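Work and Technology, Unit 6
When the Arms Come In: Automation on a Packing Floor
Instructor: Saron Habte
Handout, April 2020

These are my notes cleaned up a bit, not full prose. If you missed class, read all of it plus the Mamani interview in the reader. Case write-up instructions are at the end.

Where we left off

Last unit = big machines, fenced off. Press lines, paint, welding. Worker on one side of the fence, machine on the other. Jobs lost there were mostly easy to see on a chart.

This unit = small hand work. Sorting, filling, folding, closing a bag. For a long time people assumed this was safe from machines, and the assumption wasn't crazy. Cloth moves when you touch it. Same bag never sits the same way twice. A new hire picks it up in a morning and can't tell you afterward how she does it.

Term to know: tacit knowledge. What you can do but can't fully say. It will be on the final. Keep it in mind for the whole case.

The case: Cinach, Grolinholm plant

Cinach is a contract packer. Other companies send them the goods, Cinach puts the right goods in the right pouch and ships. Small runs, lots of changes. Toys one week, travel kits the next, then keys and tags for a hotel chain.

84 people at the Grolinholm plant when the study starts. 31 of them on pouch packing, nearly all women, nearly all over forty. Long tenures. Average wage a bit above the rest of the floor because packing paid a piece bonus over base.

Remember the bonus, it comes back.

Management bought a two-arm station from an outside supplier, Rellilance. Table, two arms, one working from each side. Pitch was simple: one arm keeps the pouch open, the other one brings the item. Same way a person uses two hands. Mercedes Mamani (lead packer, her interview is in your reader) says her first thought was that somebody had been watching her and got the left hand wrong.

What she means by that: when she packs, the hand holding the pouch is never still. It tips the pouch toward the item, gives it a shake, pinches the lip. The "holding" hand is doing half the packing. On the first job sheets the engineers wrote down for the station, the holding hand has one line. "Hold pouch open." That's it.

Good example of tacit knowledge getting lost when a task is written down. The sheet was not wrong. It was thin.
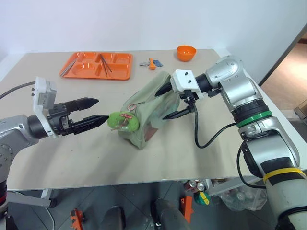 So the engineers came back to the floor and asked. This part of the case is unusual and I want you to notice it. Sheena Pringle, the integration lead, spent her first weeks packing on the regular line next to Mamani's crew, slow and badly by her own account, before touching the settings again. The job sheet for a soft toy going in a pouch went from six lines to two full pages. Most of what got added was small stuff. How far in the finger goes before the opening gives. What to do when a string is hanging off the item. Which side to come from if the item is leaning on the pouch already.

Who owns that? Question from class, good one. The two pages came out of the packers' heads. They are now a company document, and under the supplier contract Rellilance can reuse them at other sites. The packers got no extra pay for the weeks of explaining. They got their base rate and lost the piece bonus for those hours, because they weren't packing. Mamani raised it, the plant manager Teófilo Arango agreed it was unfair, and a flat payment of $1000 per person was made to the ones who did the most of the teaching. No rule was written. Next time it would have to be argued all over again.

Compare: Dogbe, the other plant in the reader. Same kind of station, no consultation. Engineers worked from video only. Read that one quick, it's four pages.

What changed in the work itself

Three headings from the textbook, tasks / pace / place. I'll do them in that order.

TASKS. Before: one person, whole pouch, start to finish. After: the station does the plain pouches and people do what's left over. Odd shapes, torn labels, anything with a loose thread, rush orders. Sounds like an upgrade. Some packers said it was. Others said the plain ones were the rest. You did forty easy ones and your mind wandered and your hands got a break, then a hard one. Now it's hard ones all day. Literature calls this the "leftover problem" or residual task problem. Write both names down, different authors use different ones.

Also new tasks that had no name at first. Laying out the table. Clearing it. Putting the small parts back in the tray or the bowl where the next cycle expects to find them. Untangling. Checking the pouch after. In the first months this was just "helping the robot" and was not in anyones job description. Fell on whoever stood nearest.

PACE. On the hand line the packer sets the pace, the bonus rewards it. On the station, the pace is the station's, and the person waits, then hurries. Wait, hurry, wait. Consuelo Arboleda, second interview in the reader: "I was more tired and I had done less." Use that quote if you write on pace, it's the best line in the whole packet.

Output: at the start of the trial the station finished 176 pouches in a shift. An experienced packer was well past that by lunch. So on raw speed the machine was behind. Management knew and kept going, for reasons having to do with night hours and with hiring. They couldn't fill packing jobs. Don't skip this when you write. Students always want the story to be "fast machine replaces slow human" and in this case the numbers don't say that.

PLACE. Where do you stand. The old line was a row, people talked all shift. The station sits by its own wall with one attendant. Arboleda again, she asked to be moved back after a month and it had nothing to do with the work. Quiet, she said. You can hear the motors and that's all.

Look up Unit 2 on social contact at work if you forgot it.

The bonus

OK back to this. Piece bonus was paid per pouch per person. Once a station and a person make a pouch together, whose pouch is it? Payroll's answer in January: station pouches don't count for anybody. So the attendants, who were picked because they were the best packers, took a pay cut for it. Two asked to go back to the line straight away.

Arango's fix was an attendant rate, flat, set at what a good packer used to make with bonus. Better. But a flat rate has no top, I mean no reward at the top, and the fastest people noticed. Also a new question: if attendant is now a grade, who gets trained for it? First round went by supervisor's pick. Second round was posted and people applied. Take-home point, the posting changed the mood on the floor more than the money did. Mamani and Pringle both say this, seperately, and they disagree on nearly everything else.

Head count: no layoffs in the study period. Some people left and weren't replaced. Is that job loss? Depends what you count. We argued this in class for half an hour and didn't settle it. Be ready to defend whichever one you pick, and say what you're counting.
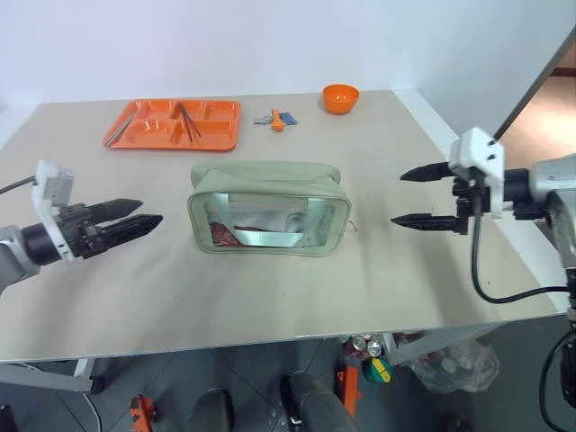 READINGS AND DISCUSSION

Required
Reader, section 6A. Mamani interview, all of it.
Reader, section 6B. Arboleda interview, first half.
Reader, section 6C. The Dogbe plant, short.
Textbook chapter on task change. Skip the box on farm equipment, we did that already.

Optional
The Rellilance job sheets, before and after version, in the appendix. Dry but if you've ever had to write instructions for somebody else you'll get something out of it.

For discussion section. Pick two, come with notes.

Take a job you've had. Write the one-line version of some part of it, the way the first job sheet did. Then write what you really did with your hands. Bring both. Nothing fancy, food service is great for this, so is stocking.

A pouch with a window lets whoever is checking see what's in it without opening the zipper. A plain fabric one doesn't. How might a design choice made at the client company, far away from the floor, change how checking gets done? Who would hear about it first?

Mamani wanted a written rule on pay for teaching time. Arango preferred to settle it case by case. Make the best argument you can for the one you DON'T agree with.

Compare Grolinholm and Dogbe on one heading only. Tasks or pace or place. If you try all of them you'll run out of room, everybody does.

Terms for this unit
tacit knowledge
residual task / leftover problem
machine pacing
piece rate, flat rate
attendant work
attrition (vs. layoff)

Case write-up

Four pages, double spaced. Pick one person in the case and follow what changed for them, using at least two of the terms. Can be Pringle. People forget engineers have workplaces too, and her job changed quite a bit once she was on the floor.

Don't retell the whole case, I've read it. Start with your person. Quote the interviews by page number.

No predictions about the year 2050 please. Stay inside the study period.

If you want to use your own workplace in place of Cinach, ok, but clear it with me first and change the names of your coworkers.

Common problems from the last set: mixing up pace and speed. Speed is how fast a thing goes. Pace is who decides. Lost a lot of points on that one. Also "the company" as one person with one opinion. Arango and payroll wanted different things in this case and it matters for your argument.

Turn in on paper or upload, either one. Drafts looked at in office hours only, I can't do them over email any more.

Next unit: scheduling software. Bring a work schedule if you have one, an old one is fine.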